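The paper was due in January, and by the middle of December the kitchen at Udcombe had been rendered 2,661 times. It was always the same kitchen. Only the dinner changed, and it never got eaten.

I had been hired by the Ullovora lab to write down the failures. The method was called Lloyd, after a cat, and its idea was simple enough to explain to my mother: before moving, the arm had to guess how the move would go wrong. Then it moved, and I compared the guess with the disaster. My mother said she had been doing this with my father for years without a grant.

In the simulator there was no smell and no mess. A vegetable could go through the counter like a ghost and come back the next morning as green as ever. I envied it a little. I had a cold, and my own lunch was a cracker.

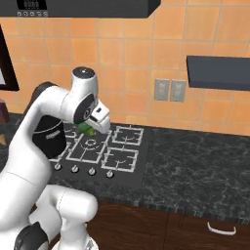
"Predicted failure: drops it beside the pot," the log said, with great confidence. I typed it in and waited.

The arm did not drop it beside the pot. It didn't drop it anywhere. It held on for the full length of the trial like a man at a party who has been handed somebody's baby, and then the clock ran out. I went looking for the right column. We had columns for dropped, crushed, missed and collided. We had nothing for reluctant.

I asked the professor, who was eating soup over the keyboard.

"Put it under other," she said.

"Other has 372 in it already."

She stopped eating. By evening we had a new column and a new section, and the title had lost the word "reliable." The reviewers at Dindcombe liked the section very much. They asked whether we had tried it with a carrot.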